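Flecken, Wachs und Krümel: was ich mit Tischdecken und Stoffservietten gelernt habe

Notizen aus der Küche, ergänzt im August

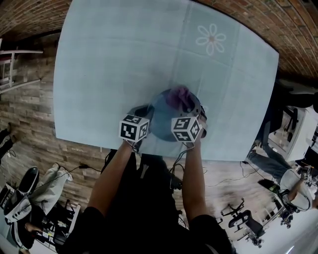

Bart Nijs schrieb mir zu der ersten Fassung dieser Seite, er wasche seine Servietten seit Jahren bei 60 Grad und habe trotzdem immer einen gelben Rand vom Olivenöl, und ob ich vielleicht ein besseres Mittel kenne als immer nur heißer waschen. Seine Frage hat mich dazu gebracht, die Seite neu zu ordnen. Die Antwort für ihn steht im Abschnitt über Fett.

Ich muss zuerst sagen, dass ich keine Hauswirtschaft gelernt habe. Ich habe mit Stoffservietten angefangen, als wir nach Evdale gezogen sind und dort im Haus eine ganze Schublade davon lag, alle aus Leinen und alle mit Flecken. Manche habe ich gerettet, manche sind jetzt Putzlappen. Was ich hier aufschreibe, habe ich selbst gemacht, und wo ich etwas nur gelesen habe, schreibe ich es dazu.

Vor dem Waschen

Ein Fleck, der noch frisch ist, braucht meistens nur kaltes Wasser. Halten Sie den Stoff mit der Rückseite nach oben unter den Hahn, damit das Wasser den Schmutz wieder hinausdrückt und nicht tiefer hinein. Reiben soll man nicht. Ich habe am Anfang immer gerieben und dadurch bei zwei guten Servietten eine raue, helle Stelle bekommen, die man heute noch sieht.

Krümel schüttelt man draußen ab. Das klingt sehr einfach, aber Brotkrümel, die mit in die Maschine kommen, kleben nachher in den Ecken vom Saum und werden dort hart.

Bunte Stücke prüfe ich einmal, bevor sie zum ersten Mal mit anderen zusammen gewaschen werden. Eine Ecke nass machen, ein weißes Tuch darauf drücken, kurz warten. Bleibt Farbe auf dem Tuch, dann wasche ich das Stück allein. Rot und Violett sind bei mir die schlimmsten gewesen, Dunkelblau geht meistens gut.

Rotwein

Über Rotwein gibt es sehr viele Meinungen. Salz saugt etwas Flüssigkeit auf, das stimmt, aber danach muss man den Stoff trotzdem ausspülen, und bei farbigem Stoff bin ich mit Salz vorsichtig geworden. Ich mache es so: mit einem trockenen Tuch abtupfen, dann Mineralwasser mit Kohlensäure darauf, wieder abtupfen. Später in lauwarmem Wasser mit ein wenig Gallseife einweichen, eine Stunde oder auch über Nacht. Weißes Leinen verträgt danach noch Sauerstoffbleiche. Für Wolle und Seide ist sie nicht geeignet, aber wer hat schon Servietten aus Seide.

Weißwein auf Rotwein zu gießen habe ich einmal probiert. Es hat funktioniert, aber mit Mineralwasser funktioniert es auch, und der Wein ist mir zu schade.

Fett und Öl

Jetzt zu der Frage von oben. Das Problem bei Olivenöl ist bei mir nie die Temperatur gewesen, sondern dass der Fleck schon ganz trocken in die Maschine kam. Geben Sie einen Tropfen Spülmittel direkt auf die Stelle, bevor der Stoff nass wird. Mit dem Finger leicht verteilen, eine Viertelstunde warten, dann normal waschen. Nach dem Waschen bitte gegen das Licht schauen. Sieht man den Rand noch, wiederholt man das Ganze und legt das Stück auf keinen Fall in den Trockner und bügelt es auch nicht. Die Wärme macht den Rand fest, und dann wird er mit der Zeit gelb.

Bei alten gelben Rändern hilft manchmal ein Brei aus Waschsoda und Wasser, für eine halbe Stunde aufgelegt. Handschuhe tragen. Auf Leinen und Baumwolle hatte ich damit keine Schwierigkeiten, bei dünnen Mischgeweben würde ich es lassen.

Weichspüler benutze ich für Servietten gar nicht mehr. Sie nehmen sonst kein Wasser auf und schieben die Soße nur von einer Seite auf die andere.

Kerzenwachs

Warten, bis das Wachs hart ist. Wer es eilig hat, legt das Stück in einem Beutel ins Gefrierfach. Dann das Wachs mit den Fingern brechen und mit einem stumpfen Messer, zum Beispiel einem Buttermesser, vorsichtig abheben. Für den Rest nimmt man zwei Lagen Küchenpapier, eine unter den Stoff und eine darauf, und geht mit dem warmen Bügeleisen ohne Dampf darüber. Das Papier muss man oft wechseln – ich habe früher zu wenig gewechselt und das Wachs dann schön gleichmäßig über die ganze Decke verteilt.

Von farbigen Kerzen bleibt oft ein Schatten. Den behandelt man wie einen Fettfleck.

Kurkuma, Karotte und Tomate

Diese drei gehören für mich zusammen, obwohl sie es chemisch vielleicht nicht tun. Nach dem Waschen ist der Fleck heller, aber nicht weg. Hängen Sie das Stück noch feucht in die Sonne. Kurkuma verschwindet an einem hellen Tag fast von allein, Karotte braucht manchmal zwei Tage. Bei Tomate hilft vorher etwas Essig, mit Wasser verdünnt. Farbige Servietten werden in der Sonne natürlich auch blasser, deshalb drehe ich sie auf links und lasse nur die Stelle mit dem Fleck nach außen schauen.

Abwischbare Tischflächen

Auf einem Tisch, den man nur abwischen muss, braucht man nicht jeden Tag eine Decke. Ich nehme ein feuchtes Tuch, dann ein trockenes. Das trockene Tuch ist wichtiger, als man denkt, denn die Streifen kommen vom Wasser, das stehen bleibt. In Fugen und Rillen geht man mit einer weichen Zahnbürste und Seifenwasser, immer in einer Richtung.

Scheuermilch möchte ich auf matten Flächen nicht empfehlen. Es entstehen glänzende Stellen, die man vor allem am Abend unter der Lampe sieht.

Klebrige Ringe von Gläsern oder Marmelade weicht man auf: nasses Tuch darauflegen, den Tee austrinken, dann wischen.

Bügeln und Falten

Leinen bügelt man feucht. Wenn es schon trocken ist, sprühe ich es ein und rolle es für eine halbe Stunde zusammen, dann ist die Feuchtigkeit überall gleich. Zuerst die linke Seite, dann die rechte. Den Saum zieht man vorher mit der Hand gerade, sonst bügelt man die Wellen hinein.

Für jeden Tag bügle ich nicht. Ich schlage die nassen Servietten einmal kräftig aus, streiche sie auf dem Tisch glatt und lege sie zu viert übereinander über die Stange. Das genügt vollkommen, finde ich. Branwen Howells findet das nicht, sie bügelt sogar die Geschirrtücher und hat mir dazu eine lange Nachricht geschickt. Ihren besten Hinweis übernehme ich gern: Große Decken nach dem Bügeln auf eine Papprolle wickeln und nicht falten, dann gibt es keine Kante in der Mitte vom Tisch.

Wer doch falten muss, faltet bei jedem Mal ein wenig anders. In einer Falte, die immer an der gleichen Stelle liegt, bricht das Leinen nach einigen Jahren.

Aufbewahren

Trocken, dunkel und nicht zu eng. Die Stücke müssen wirklich ganz trocken sein, bevor sie in die Schublade kommen, ein klammer Saum reicht schon für Stockflecken. Frisch gewaschene Servietten lege ich nach unten und nehme immer von oben, so werden alle gleich oft benutzt. Lavendelsäckchen darf man dazulegen, aber bitte nicht direkt auf weißen Stoff.

Gebrauchte Servietten, die noch auf die Wäsche warten, liegen bei uns offen in einer Schüssel im Flur. In einem geschlossenen Eimer haben sie im Sommer nach drei Tagen gerochen, und ein paar hatten graue Punkte bekommen. Die Punkte sind nach dem Einweichen in Sauerstoffbleiche heller geworden, ganz weg gingen sie bei zwei Stücken nicht.

Nachtrag zu den Essigflecken: Essig nie zusammen mit Chlorreiniger verwenden, auch nicht nacheinander im gleichen Becken, ohne gründlich zu spülen. Dabei entsteht ein giftiges Gas. Ich hatte das in der ersten Fassung vergessen und es jetzt eingefügt.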